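Workshop Notes: The Gripper Gets Fingers

Readers of the February issue will remember that we left the hand-held gripper in four pieces on the bench at Nakitz, with a note taped to it asking people not to tidy it. People tidied it. One of the screws spent a week in the drawer marked "bike, misc." and we would like to thank whoever eventually put it back without saying anything.

For new members, the project is a pair of powered fingers on a handle, with a camera looking down over them. You carry it about and pick things up with it, and the recordings are meant to teach the arm at the back of the workshop to do the same. The arm is called Cuervo. It has so far learned to wave, and it didn't learn that from us.

The main news is fingers. Saulius Navickas has printed 20 of them since the autumn. Most went into the offcuts bin, including the whole run that was supposed to be soft and came out like breadsticks. The current pair has ribs along the body, so that each finger bends around whatever it is pressing on, and a dark pad on the inner face for grip. The color is magenta because the magenta spool was the one that was open. We had a long discussion about whether that would confuse the vision software, at the end of which the fingers were still magenta.

They bolt to light gray plates, and we finally got the spacing of the holes to agree with the rest of the tool. If you have an older set of plates at home, please compare them with the drawing on the wall before you drill anything. Griet Van den Broek drilled first and compared second, and now owns a very nice pair of coat hooks.

With the hardware holding together, we have moved on to trying the thing on household objects. The bench blocks were fine for the early weeks, but they are all the same shape, and a robot that can only pick up a wooden cube has limited prospects in most kitchens. A table with tea, tubes and chargers on it is closer to the sort of place we'd like Cuervo to cope with one day.

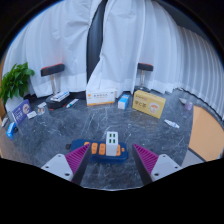

The magenta fingers at a navy power strip with orange sockets. The USB charger is the white block standing between them.

Power strips are more of a nuisance than they look. They are long, they are low, and if there's a charger standing up on top, the obvious place to grab is the wrong one. Squeeze the charger and you may get the charger and nothing else. Go for the strip itself and the tips have to come in low on both sides, which on a hard tabletop means they tend to skate. Then there is the cord, which has opinions of its own. Please unplug the strip at the wall before you practice on one at home. Griet has asked me to put that in twice, so please unplug the strip at the wall.

On the software side, we have 1,778 recordings on the shared drive. Of those, 622 are good enough to train on. The rest are made up of dropped frames, dropped objects, and a long stretch in which the timestamps from the camera and the fingers were 3 seconds apart, so that every item appears to leap off the table out of sheer nerves and the fingers close on nothing afterward. Saulius believes these can be rescued with a script. He has believed this for a while, and we wish him well.

The sorting tool, Clesix, now runs on the old laptop by the door. It plays each recording and you press K to keep it or X to bin it. Please don't press X on other people's recordings because they hold the gripper differently from you - we do need some variety. If you aren't sure, leave it alone and somebody will look at it later.

Still wanted: a longer cable for the handle, thin rubber sheet for finger pads, and any small motors you have been keeping since 2 moves ago on the grounds that they might come in handy. Screws too, provided they come with friends of the same length.

The next build night is at Vondovano, upstairs, as our own bench is under a half-finished canoe. Bring your own screwdriver and an object you wouldn't mind seeing dropped.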